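The Whole Book: On Abridging the Works of the Theologians

The decision of the Garnasau Library to reissue the major works of Christian theology in volumes of no more than 100 pages has been received with general approval. Its editors have explained their purpose clearly. They wish to place before the ordinary reader books that are widely named and seldom opened, and they judge that length is the chief obstacle. The first titles appeared in August, and the publisher reports that 3667 sets were ordered before publication. It would be ungenerous to dismiss an undertaking which so many people evidently welcome. It is nevertheless the view of this writer that the series rests on a mistaken idea of what a theological book is, and that schools, colleges and churches should be slow to adopt it.

An abridgement assumes that a book consists of a number of statements, some of them more important than others, and that the important ones may be lifted out and set side by side without serious loss. There are books of which this is true. A manual of church law can be shortened in this way, and so can many a chronicle. The great works of theology were seldom written on such a plan.

Consider the Summa Theologiae of Thomas Aquinas. Each article opens with objections to the position the author will defend. There follows a short passage in the contrary sense, usually drawn from an authority, then the author's own reply, and last of all his answers to the objections one by one. The abridged edition prints the reply alone. The editor's preface calls the remainder "scaffolding". A student who meets Aquinas in this form will come away with a large number of conclusions and very little notion of how they were reached. He or she will also receive a false picture of the man, who will appear to be issuing rulings. In the full text he spends a great part of his time stating, often with more force than his opponents had managed, the case against himself. Some of his finest distinctions are made in the answers to objections, where the main reply had no occasion to make them.

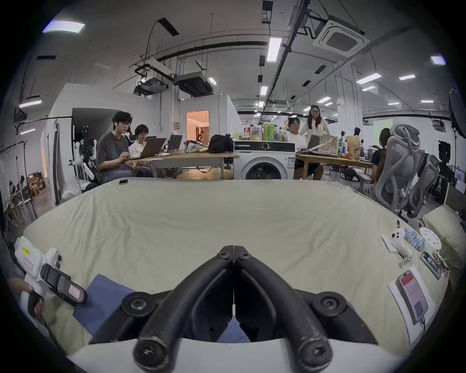
A folded blue cloth on an off-white sheet.

Boethius presents a different difficulty. The Consolation of Philosophy is divided into five books, in which passages of prose alternate with poems. The new edition keeps the prose, shortens it, and removes all but a handful of the poems, on the ground that the argument can be followed without them. So it can, in the sense that no premise goes missing. The prisoner of the opening pages, however, is too ill for argument, and Philosophy tells him so. She promises him gentler remedies first and stronger ones later. The verse belongs to the treatment. It gives him rest between one stage and the next, and it gives the same rest to the reader, who has need of it by the time the discussion arrives at providence and free will. With the poems gone, the fifth book becomes a hard paper on divine foreknowledge with no patient in the room.

The same may be said, with some adjustment, of Anselm. The Proslogion is now known chiefly for an argument which takes up a very small part of it, and which is printed in anthologies without the prayer that leads up to it. Readers have long disagreed about how much the prayer matters to the reasoning. That is a question on which students ought to be free to form a view, and they cannot form one about pages they have not been given.

The defence usually offered is a practical one, and it deserves a direct answer. At the Ornberg Lectures this year, Yanling Qian argued that the choice before most readers lies between the short book and no book. She has taught evening classes in the history of doctrine for much of her working life, and she spoke with evident sympathy for people who arrive tired and have perhaps an hour in which to read between one class and the next. Her lecture is the best statement of the case for abridgement that I have met, and parts of it I accept. No useful end is served by setting a class a work of several hundred pages and then proceeding as if everyone had finished it.

Where I part from her is on the remedy. If time is short, the sound course is to read less and to read it entire. One question of the Summa, with every objection and every answer, can be studied closely in an evening. The first book of the Consolation, poems included, is shorter than many newspaper supplements. A reader who has worked through a complete portion of an author has met that author at his own pace and in his own order. A reader who has finished an abridgement has met the editor. 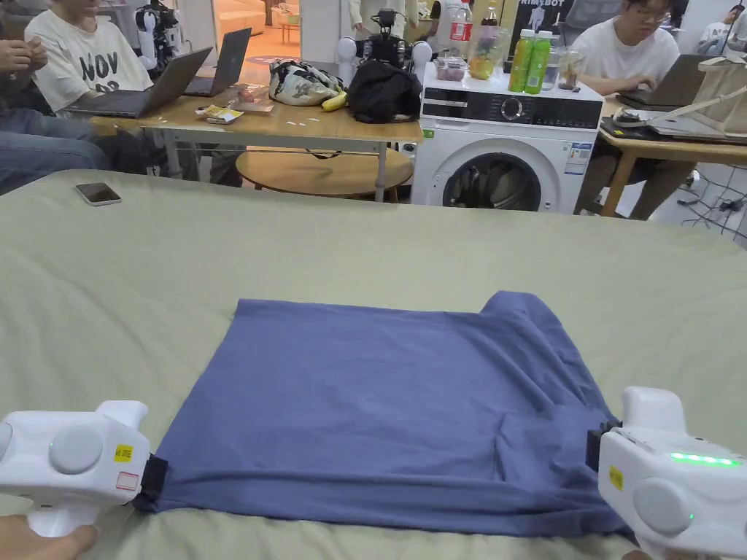 Photograph: a T-shirt on a bedsheet

This is a matter of some consequence for institutions, because the form in which a book is first met tends to settle how it is remembered. The Vörös Institute, which prepares candidates for lay ministry, has placed the Garnasau volumes on its list of required texts and has withdrawn the full editions from its reading room to a store. The full editions may still be requested. In practice a book which must be requested will be consulted by those who already know that they want it, and beginners will take what is on the shelf. The Institute's library holds 2125 volumes in theology and related subjects, which is hardly so great a number that the Summa could not be found a place among them.

There is, further, the question of what editors choose to leave out. Every shortening is a judgement, and judgements of this kind follow the taste of their time. The present series is strong on prayer, on conscience and on the love of neighbour. It is noticeably thin on angels, on the sacraments in their detail, on judgement, and on those long passages of scriptural interpretation in which older writers took such evident pleasure. One understands the reasoning. Much of this material is remote from present concerns, and some of it is tedious. Yet the remoteness of an old book is a large part of its value. A work from which everything strange has been taken will tend to confirm its readers in what they thought before they opened it, and they will have no means of knowing that anything has been withheld. The Garnasau volumes do not mark their omissions in the text. A note at the back states that passages "of lesser interest" have been removed and gives no list of them.

I would not wish to be understood as opposing every aid to the reader. A good introduction is a kindness. Notes are indispensable, and the older English translations, many of them still in use, badly need replacing with versions in plain modern prose. The Trurken editions, though less handsome, show what can be done. Each gives a complete section of a larger work, with a brief account of what precedes and follows it, and with notes at the foot of the page. They are modest books. They make no claim to contain the whole of their author, and the reader is told on the title page exactly which part has been printed.

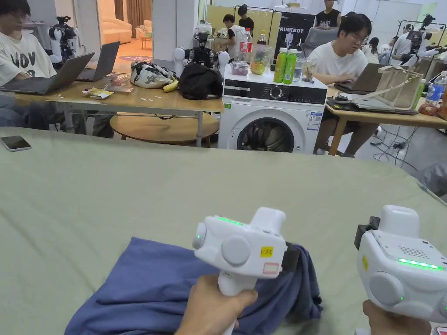
Should a beginner avoid abridged editions altogether?

An abridged edition does little harm if it is used as a guide to what a work contains, provided that at least one complete section of the original is read alongside it. It should not be the only text on a course.

Some readers will answer that theology has always been passed on in shortened form. The medieval schools had their books of extracts, and many a preacher knew the Fathers through collected sayings alone. The point is a fair one. Those collections, though, were generally used in a setting where the longer works were honoured and, where copies could be had, read aloud at length. They were gathered as helps to memory and to preaching. It is a different thing to offer the extract under the title of the book, bound and priced as the book, to people who have been given no reason to suppose that there is more.

My proposals to those responsible for courses are accordingly limited. Full editions should be kept on open shelves. Set reading should be stated as complete articles, chapters or books of a work. Where an abridgement is used, the course handbook should say so and should name the parts omitted, and if the publisher will not supply that information the teacher should ask for it in writing before any order is placed.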